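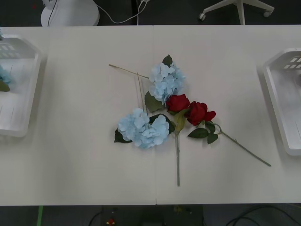

Why did the left arm stop halfway through the flower sorting?
The wrist motor got too warm and cut its own power, and the warning went to a log none of us had open.

Clodutano > Bench notes > Faults > July

Bench notes, July, written up after tea

I was rather fond of this job until run 247, I must say. The task is simple enough: take the roses and hydrangeas off the tabletop and put them in the trays. The arm had a rose by the stem when the wrist went slack and the whole lot dropped. No harm done to anyone, I'm glad to say – Facundo Montecinos had his hands well back and hit the stop straight away, bless him.

The log has the wrist over 725 on the load count for the last 2 minutes before it let go. I think the long stems are to blame, as they drag on the tray rim and the wrist keeps pushing against them. Facundo suspects the Moldovan grease we put in last month, and he may well be right, so we'll look at both.

For now: five minutes' rest between batches, and the warning now sounds a buzzer. Please don't restart after a slack wrist until you've read the log, however tempting it is. Still need to ask Velbridge for a spare motor.

Recent entries
Flisberg cable chafing again
Tray slots and short stems
Buzzer wiring, second try

Notes | Faults | Parts | People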